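3.2 What people called the shapes

I'd expected the naming task to be the dull bit of the study, and I was wrong. Leen Geagea and I sat with 124 adults in Prolville, one at a time, and asked them to name each solid out loud in whatever words came first. We got 258 different names back, far more than the 100 we'd left room for on the coding sheet (I ended up taping a second page to the first).

Most of the muddle was over the prism. Older speakers tended to say "wedge" or "roof", while younger ones went for "triangle" and then looked a bit cross with themselves. Eren's earlier work in Eynon found much the same split, although he only used line drawings – I do think having a solid thing to look at makes people fussier about their words.

Colour crept in as well. Plenty of people said "the blue one" before they gave any shape name at all, and we coded those answers separately (see Figure 2).
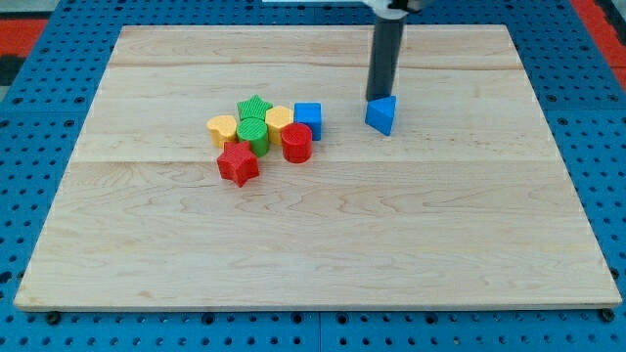 Figure 2. Plastic shape blocks in four colours on a wooden board.

Section 3.3 takes up the colour-first answers.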